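Reusing zip bags - which ones hold up, and how do you store the empties?

Clomesberg Household Board > Kitchen and Pantry > Storage

February 19, 2018

hatem_naciri wrote:
I moved my dry goods out of the tall cabinet last month and ended up with a drawer full of empty zip bags. Some are from the store, some came with other things inside, and a lot of them have been washed more than once. I would like to get this down to one or two kinds and stop buying the rest.

What I do now: freezer bags for soup portions, sandwich bags for lunches, and a bunch of thick ones with a colored zipper for hardware and sewing things. The sandwich bags split at the side seam. The freezer bags last, but they take up the most room in the drawer because they never go flat again after washing.

Two questions. Which bags do you reuse, and how do you keep the empties so you can get at one without pulling out ten?

quarterinch wrote:
I gave up on reusing sandwich bags. The plastic is too thin and you can't get the corners clean. Freezer bags I wash and use again until the zipper stops catching. That is usually 8 or so washes for the quart size and fewer for the gallon.

For the empties, stand them up in a shoe box like file folders. Zipper side up. Small in front, large in back.

Cornel Dumitrescu wrote:
Same as quarterinch on the shoe box. I would add that the bags should be zipped shut before they go in the box. An open bag catches on the one next to it and they come out in a clump. Put it on the counter, start at the folded end, push the air out with the side of your hand and close the zipper as you go. It takes a few seconds per bag.

I don't agree about the number of washes. I have Balico quart bags that have been going since August and I never kept count, but it is a lot more than eight. They only hold rice and beans, so they get a rinse and that's all.

hatem_naciri wrote:
I tried closing them first and it does help. The trouble I have is with the ones where the zipper has taken a bend. You lay the bag down and the strip won't follow the table, it wants to curl up at one end. Then the bag next to it curls too.

The colored zippers are the easiest to work with. I can see right away which end is which, and if I pick the bag up by the strip it hangs so that I can tell if anything is left in the corners. With the all-clear ones I am always feeling around for the opening.

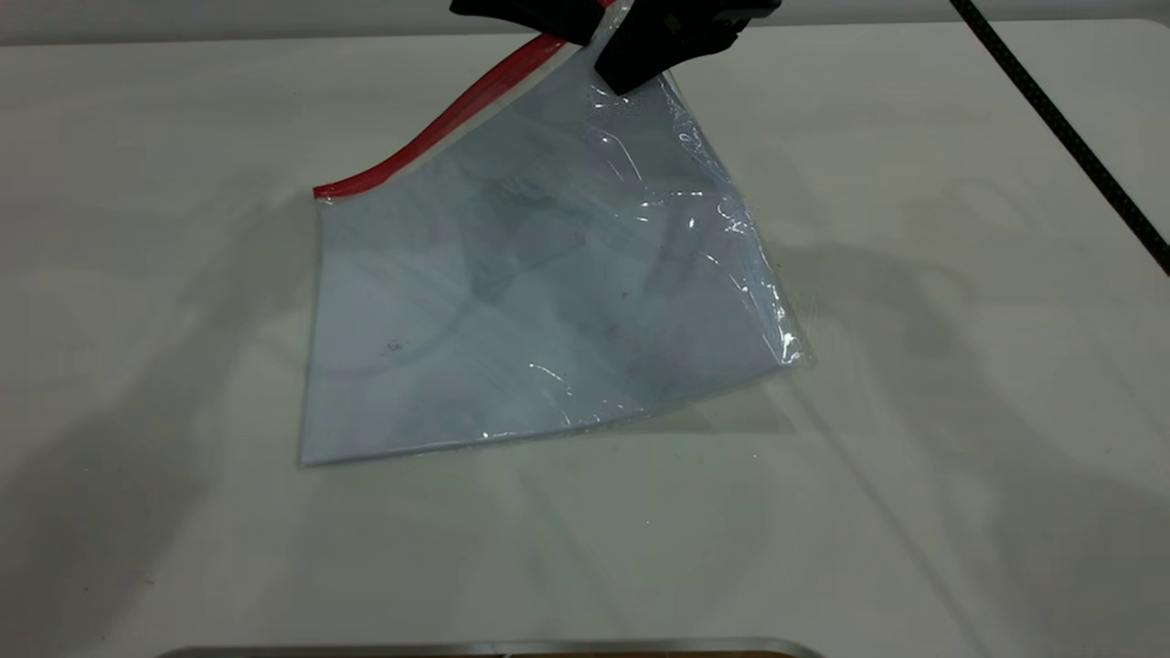 I also use the color to sort. Red is for anything that is not food - screws, buttons, the spare feet from the bookcase. Clear zipper is food. My wife doesn't have to ask and neither do the kids. I have a small stack of red ones set aside and I would buy more of them if I could find the same size again. The package said Vrettos on it, but the hardware store here has stopped carrying them.

mrs_pell wrote:
Vrettos changed the size. The new ones are a little shorter and the zipper is a different red, closer to orange. I got a box by mail and they are fine for buttons, but a full set of crochet hooks won't go in unless you lay them slantwise.

If you only need a few, ask at a fabric store. The one near me puts quilt kits in bags with a colored zipper and they sell the empties at the register.

ladder_and_pail wrote:
I am going to disagree with the whole thread. Reusing bags that held food is more work than it is worth. By the time you have washed it, turned it inside out, propped it over a spoon to dry and then flattened it, you have spent five minutes on something that costs a few cents. I switched to jars and square plastic tubs. They stack, they go in the dishwasher, and I can see what is in them.

For hardware, yes, bags are fine. They never need washing.

Cornel Dumitrescu wrote:
Jars don't go in my freezer door, and they don't go in a suitcase. I have tubs too. They take the same room empty as full, and that was the problem I was trying to get rid of.

Also nobody has to turn them inside out. Warm water, one drop of soap, close it, shake it, rinse twice, hang it from the edge with a clothespin. I have a short line over the sink with six pins on it.

ladder_and_pail wrote:
Clothespins on the zipper is how you get the bend he is complaining about. Pin it at the bottom corner and let it hang open end down.

hatem_naciri wrote:
That might be what I have been doing wrong. I pin mine at the zipper every time. I will try the bottom corner.

To answer the cost part, I went through the old receipts. I spent more on bags last year than I would have guessed, and most of it was sandwich bags that got used once. So I am with you on those. The kids can have tubs for lunch.

quarterinch wrote:
If the strip already has a bend, put the bag under something flat overnight. I use the big cutting board with a couple of cans on it. It gets most of the curve out. It doesn't work on bags that have been in very hot water. Those stay wavy and the zipper never seals all the way, so I throw them out.

A quick check before you put one away: close it with some air inside and press on it. If it goes down, it has a hole or the zipper is done. Use it for dry things or not at all.

tonsberg_lane wrote:
I run the supply closet at a small school and we go through a lot of these. Last inventory we had 1,156 bags on the shelf in three sizes, and I store them empty and flat all year. A few things that work on that scale and would work in a drawer:

Keep them in stacks by size, all the zippers on the same side. When the stack starts to lean, turn every other handful around. The zipper edge is thicker than the rest, so a stack with all of them on one side will always slide.

Don't use rubber bands. They bite into the plastic and leave a crease, and the bag will split there later. A strip of paper around the middle with a piece of tape is enough.

Write the size on the paper strip and skip writing on the bag.

Used bags don't go back in the same stack as new ones.

hatem_naciri wrote:
Turning every other handful is a good tip. My red ones slide exactly like that. I had them all the same way around because it looked neater.

Do you keep them lying down or standing?

tonsberg_lane wrote:
Lying down in a shallow tray. Standing is fine for a shoe box, but once you have taken out half of them the rest slump over and you are back to a pile. If you stand them, put a piece of cardboard behind to take up the space.

mrs_pell wrote:
I stand mine and use a Hultari bread tin. It is just the right width for quart bags. A folded dish towel goes behind them when the tin gets low.

On labels, I use masking tape on the outside, just under the zipper. It comes off clean if you take it off before washing. If you forget and wash it, you will be picking at it with a fingernail.

gus101 wrote:
Can you put the thick ones in the dishwasher? I have seen people do it on the top rack.

quarterinch wrote:
I did it twice. One came out fine and the other got pulled loose and wound up down by the heating element. Hand wash.

Cornel Dumitrescu wrote:
No for me too. And no raw meat in any bag you plan to use again. I thought somebody would have said it by now.

ladder_and_pail wrote:
Agreed on that one.

hatem_naciri wrote:
Here is where I have ended up. Sandwich bags are gone. Food bags are quart and gallon freezer bags, zipped shut, standing in a box with cardboard behind. The red zipper ones are lying flat in the tray that used to hold the takeout menus, every other handful turned around, with a paper strip on the larger size. The drawer closes now.

I pinned four by the bottom corner over the tub last night and the zippers look straight. The gallon ones drip for a long time that way, so put a towel down.

Still looking for the old size of red zipper if anyone sees them.

mrs_pell wrote:
I will look when I am at the fabric store. Do you want the ones with the white patch for writing, or plain?

hatem_naciri wrote:
Plain, please. Ten would be plenty.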